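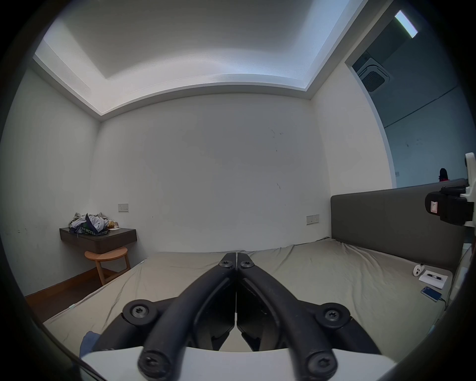 Catalog page 13

Doderholm 2 Rotary Mixer
Two-channel tabletop mixer for house, disco and soul sets
Made by Trillamar

The Doderholm 2 is a two-channel rotary mixer for DJs who play long blends and want a knob under each hand instead of a fader. It replaces the original Doderholm, which went out of production in November. The layout is the same. The power supply, the headphone section and the isolator have been redesigned.

Each channel has a large volume knob, a trim, a high-pass filter and a switch for phono or line. There is no crossfader on this model and no kit to add one. The channel knobs turn through their full range with an even resistance, and the center of the travel has no click. If you are used to the first Doderholm you will find the new knobs slightly heavier. They loosen a little in the first weeks of use.

Isolator

The three-band isolator sits across the top of the panel and works on the master output. Each band cuts completely and boosts by a modest amount. On the older mixer the low band could thump when it was brought back quickly at high volume. The new circuit fixes that. Records with a heavy kick stay clean when the low end drops back in, and vocals hold together when you take the middle band down part of the way.

Phono inputs

Both phono stages are set up for moving magnet cartridges. The ground posts are on the back panel between the two pairs of inputs and take bare wire or a spade. Moving coil cartridges need a separate step-up.

Headphones

One full-size jack and one mini jack, both live at the same time. The cue mix knob blends between the cued channel and the master. A split switch sends cue to the left ear and master to the right. The headphone output is louder than on the first version, so start with the level down.

Effects loop

One send and return, on quarter-inch jacks, with a send knob on each channel. The return has its own level control. Reginald Castellanos, who does our bench testing, ran it with a Wimano tape delay and a spring reverb and had no trouble with noise on either one.

Specifications

Channels: 2
Inputs: phono and line on each channel
Master output: balanced XLR and unbalanced RCA
Booth output: unbalanced RCA, own level knob
Record output: RCA, fixed level
Isolator: 3 bands, full cut
High-pass filter: one per channel
Power: external supply, included
Finish: black or gray
Warranty: 60 months on parts and labor

In the box

Mixer, power supply, power cord, four rubber feet, printed manual. Rack ears and the dust cover are sold separately. Dust covers for the first Doderholm do not fit.

Ordering

The black finish is in stock. Gray is built to order and ships when the batch is finished. You will get an email with a tracking number when your mixer leaves the shop. We do not charge your card for a gray unit until it is packed.

Magbanua dealers can place orders through their usual account. For bulk orders from clubs and record stores, write to Latifa Mansour in sales and include the shipping address and the finish you want.

Returns are accepted if the mixer is unmarked and in its original carton. Keep the foam inserts. Units sent back without them are often damaged on the way, and we cannot refund those.

Service

Owners of the first Doderholm can still send it in for repair. We have knobs, switches and output boards for it. The new isolator board does not fit the old chassis.

Prices and specifications updated 8 April 2019.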